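Whitlock Workshop
Hand Protection and Small Gear Check
July 6, 2025

Checked by: Pacita Layug
Area lead: Edgardo Dizon
Next full check: December

1. Glove issue point stocked
OK. All sizes on the shelf, large running low. Jayson Ocampo has put in an order with Futix.

2. Gloves free of holes, split seams and hardened patches
Needs action. 3 pairs pulled from the rack by the saw bench, all worn through at the fingertips. Cut up and thrown out so they don't drift back into use.

3. Pairs kept together
Needs action. Same remark as last time. Singles were found in the drawer under the vise and on the window ledge. Put gloves back as a pair or hand in the single.

4. Gloves suited to the job
OK with comment. Fabric gloves are for handling and sorting only. They are not for solvents, and they come off before anyone uses the drill press. Borislav asked for this to go on the wall sign as well. Agreed.

5. Return bins clean and undamaged
OK. Wiped out before the check. No cracks. Bins are for gloves only, no rags or offcuts.

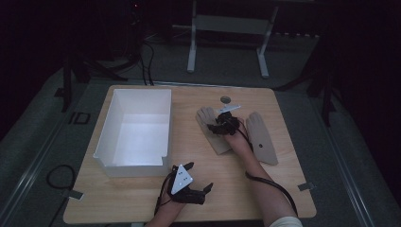

6. Sorting table
OK. Top is sound, no splinters along the edges, legs tight. Gloves should be looked over here one pair at a time before they go in a bin. Lay them side by side with the fingers pointing away from you, like the beige pair next to the open white bin, and check the palms as well as the fingertips. A small dark spot on a palm can be dirt or the start of a hole, so stretch the fabric and look. Keep small loose items off the table while sorting.

7. Floor and walkway by the table
OK. Clear on all sides. Mat edge taped down again.

8. Lighting
OK. Meter read 350 lux at table height. One tube flickers near the door, reported to Rosalinda Cruzado.

9. Record sheet filled in
Needs action. Sheet 17 has no initials for the second half. Edgardo to follow up.

Items 2 and 3 to be looked at again before the next glove order is handed out. Item 9 stays open until the sheet is signed.

P. Layug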